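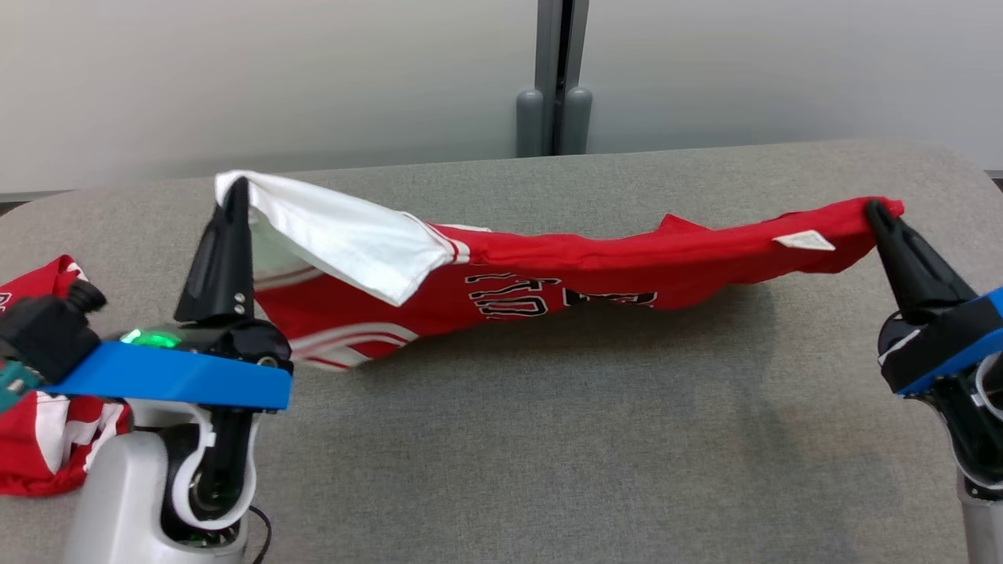
The Dafis Recreation District lends basketball uniforms to its youth and adult teams each winter and takes them back at the end of March. The cleaning, checking and storage of these uniforms has been done by the district's own staff up to now, in a room next to the gymnasium that is also used for other purposes. Before the budget for the coming year is settled, the district wished to see how the same work is handled at a larger center. A visit was therefore made on 16/04/2026 to the Prurkier Uniform Workshop in Leston. Much of the morning was spent at the inspection tables, where the handling of a jersey can be followed closely. A red one held out sideways over the gray tabletop drew into a long sagging band, with the striped red and white trim at one end, a crumpled piece of white fabric hanging over, and the lettering across the middle too twisted to read. The points noted at that table, and in the other rooms, are set out below in the order in which they were seen.

The workshop

Prurkier occupies the ground floor of a former carpet warehouse on the east side of Leston. Visitors enter from the loading yard, and the office is reached by a short passage on the left. The building has been divided into a receiving room, a laundry, an inspection room, a small repair room and a store. The floor is level throughout, and the doors between the rooms are wide enough for a rolling cart. Delegates were asked to leave bags and coats in the office before going in, as loose threads and grit from outdoor clothing are a common cause of rejected work.

The workshop serves schools, recreation districts and several amateur leagues. Basketball uniforms make up the larger part of its winter business. Baseball and softball uniforms arrive later in the year, and the staff explained that these need much longer soaking on account of the soil.

Receiving

Uniforms are brought in by the teams in bags supplied by the workshop. Each bag has a card pocket on the outside, and the card states the team, the number of jerseys and the number of shorts. The bag is not opened until the card has been copied into the day book. On the day before the visit, 146 pieces had been received from four teams, and the pages for that day were shown to the delegation. The entries are short. Missing pieces are recorded in pencil and written over in ink once the team has confirmed them.

The district's present practice is to open the bags first and fill in the form afterward. Two disputes over missing shorts arose last season, and in both cases the form could not settle the matter.

Washing

The laundry room holds three washing machines and one large dryer. The dryer is reserved for towels and warm-up clothing. Jerseys and shorts are washed inside out in cool water, sorted by color, and dried on rails in a current of air from two wall fans. Red uniforms are always washed by themselves. The workshop keeps a strip of white cotton in each red load and looks at it afterward for signs of dye. Where the strip has turned pink, the load is rinsed again and the white trim on each jersey is checked before drying.

No fabric softener is used. The staff advised that softener leaves a coating on sports fabric and that printed numbers lift sooner when it has been used over a full season. The district has used softener for several years. It is recommended that this be stopped at once, without waiting for the other changes proposed in this report.

Inspection

The inspection room is the quietest part of the building and the part in which the delegation took the greatest interest. The worktable is covered in gray fabric. The workshop had earlier used a smooth white surface, and found that jerseys slid on it and that small stains on white trim were hard to see. A medium gray shows up both the dark and the light parts of a uniform.

Jerseys are examined in a fixed order. Inspection begins at the neck and shoulders, continues down the side seams, and ends at the hem. The care tag is looked for early, as it carries the size and is the first thing needed for the record. On many jerseys the tag is small and white and easily lost in the folds. The armholes receive special attention. They are bound with a narrow strip that comes loose before any other part of the garment, and a break of even a few stitches is sent to the repair room.

The printed matter is checked next. Two faults are looked for, namely cracking in the body of a character and lifting at its border. Lettering with an outline in a second color has more edges to fail, and the workshop allows extra time for it. The fabric is drawn gently in one direction and then the other. A number which looks sound when the jersey is flat may show fine cracks under this light pull, and the pull is never strong enough to stretch the cloth out of shape.

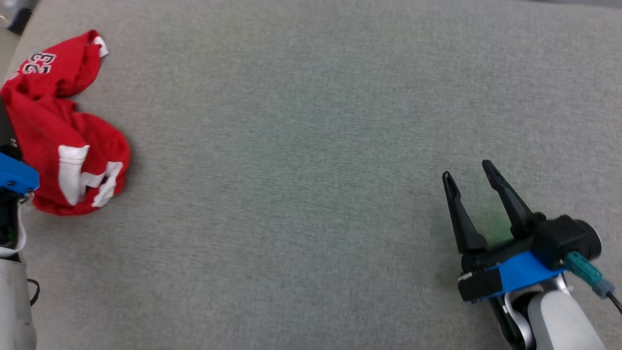
Red jersey bearing the number 23, on the gray worktable of the inspection room.

Uniforms are identified at Prurkier by team, color and number together. The number alone is of little use in a building where several teams may each have a 23. In the district's own store the number has been the only mark on the shelf, and jerseys of similar color have at times gone out with the wrong team. The workshop's method requires that the number be visible at every stage, and a jersey that has bunched up is opened out again before the record is made. A bundled jersey may show its number clearly while its larger printed shapes are broken up by the folds. For this reason the whole front and the whole back are looked at before a garment is passed, even where the number has already been read.

Time was allowed for the delegation to try the work. It was found that the white trim, being thicker than the rest, tends to turn under when the jersey is laid down. The staff suggested starting from the trim and letting the lighter cloth follow. This was of real help, and the delegation's second attempts were much neater than the first.

Repair

The repair room has two sewing machines and a heat press. Loose seams, open hems and worn bindings are dealt with on the premises. Lifting numbers are pressed again once. If they lift a second time, the whole number is taken off and replaced, and the team is billed. Jerseys with a torn body panel are not repaired unless the team asks in writing.

Thread is kept in the team colors of all regular customers. The delegation noted that reds differ a good deal from one maker to another, and that the workshop matches thread against a wash-worn jersey instead of the maker's chart. Five shades of red were on the shelf.

Folding

Basketball jerseys have no sleeves, and the wide armholes make them awkward to fold in the usual manner for shirts. The jersey is laid face down and smoothed from the center outward. The sides are brought in until they meet, and the lower half is then brought up over the upper. When turned over, the folded jersey should show at least part of its number. Shorts are folded once lengthwise and placed under the jersey of the same number, and the pair is held with a paper band.

Folds are not placed across the middle of a large printed shape where this can be avoided. A crease left in that position over the summer is likely to become a crack by the following winter.

Storage

Finished uniforms are stored on the Kernik system, a set of open shelves with shallow pull-out trays. Each tray takes one team. The trays are labeled at the front, with the color written out in full, and a list of numbers is kept inside. The store was in good order at the time of the visit and had a noticeably dry feel. The staff reported that it holds roughly 155 teams when full, although this figure is reached only in summer.

The delegation examined several trays. In one case the list and the contents did not agree, and the staff corrected the list at once. Cedar blocks are used in place of mothballs, following complaints from players about the smell.

Costs and capacity

Prurkier quoted for the yearly cleaning, checking and storage of up to 100 uniforms, a uniform being one jersey and one pair of shorts. The quotation has been passed to the district office and is not repeated here. Repairs would be billed separately. Delivery between Leston and Dafis is included for two trips a year, and a third trip could be arranged in the event of a late tournament.

The workshop can accept the district's uniforms from the end of next March. It could not take them this spring, as the trays for the current season have already been assigned.

Recommendations

It is recommended that the district continue to care for its uniforms in its own rooms this year and adopt the following changes.

The card on each bag should be copied before the bag is opened.
Fabric softener should be withdrawn from use.
Red uniforms should be washed apart from all others, with a cotton test strip in each load.
One table should be covered in plain gray fabric and kept for inspection.
Shelf labels should give the team and the color as well as the number.
Jerseys and shorts should be banded in pairs before storage.

The cost of the table covering and the paper bands can be met from the present supplies budget. The question of an agreement with Prurkier should be taken up again in the fall, when the number of teams for the new season is known. A copy of the workshop's inspection card and a sample paper band are held at the district office and may be seen there during opening hours.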